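4. Setting Up the Headboard Wall Lamp

This section covers the Heiskanen swing-arm lamp, plug-in version. For the hardwired version, see Section 5. Read all the steps before drilling.

What you need

Lamp body and arm
Wall plate with two screws and two anchors
Cord cover, in two pieces
Drill with a bit that matches the anchors
Level, pencil, tape measure
Stud finder with a live-wire setting

4.1 Choosing the height

1. Make the bed up with the mattress and pillows you normally use. A thick topper changes the measurement.
2. Sit up against the wall as you would to read. Have a second person mark the wall level with the top of your head.
3. Measure 12 cm up from that mark. This is the center line for the wall plate.
4. If two people share the bed and their heights differ a lot, use the taller person's mark for both lamps. The arm tilts down far enough to suit the other side.

Note: The arm reaches 51 cm from the wall when fully extended. Check that it clears shelves, curtain rods and any door that opens toward the bed.

4.2 Mounting the wall plate

CAUTION: Do not drill directly above, below or beside an outlet or switch. Cables usually run straight up or sideways from these points.

1. Run the stud finder over the area in both directions, first on the stud setting and then on the live-wire setting.
2. Hold the wall plate on the center line with the arrow pointing up. Level it and mark both holes.
3. Drill the holes. In drywall, push in the anchors supplied until they sit flush. In a stud, leave the anchors out and drive the screws straight into the wood.
4. Tighten both screws by hand. A power driver can crack the plate.

4.3 Attaching the lamp

1. Check that the lamp is unplugged.
2. Hook the lamp body over the top lip of the plate and press the bottom in until it clicks.
3. Turn the locking screw underneath clockwise until it stops.
4. Run the cord down the wall and fit the cord cover over it. Cut the cover to length with a fine saw if needed.
5. Fit the bulb, plug in the lamp and test all three brightness levels.

Bed and wall:
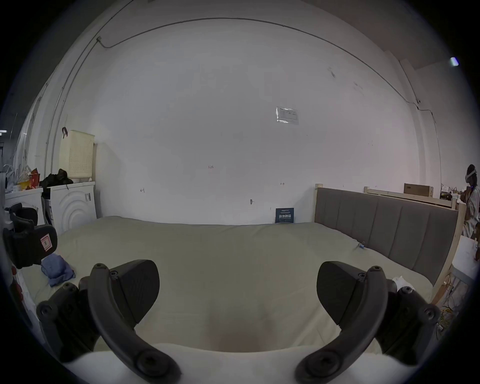
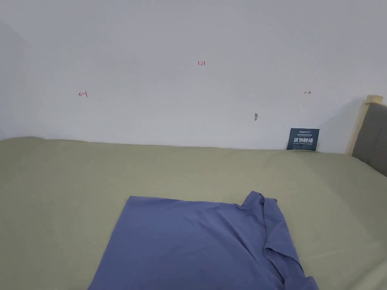
4.4 Adjusting the arm

1. Loosen the side knob half a turn.
2. Move the arm to the position you want and tighten the knob again. Do not force the arm while the knob is tight.
3. If the arm sinks slowly over time, tighten the small hex screw on the elbow joint by a quarter turn - no more than that, or the joint will bind.

CAUTION: Keep the shade clear of pillows and curtains while the lamp is on.

4.5 Spare parts

The locking screw and side knob are sold together as kit 410. Cord cover extensions are part 161. Have the model number from the underside of the lamp body ready when you order.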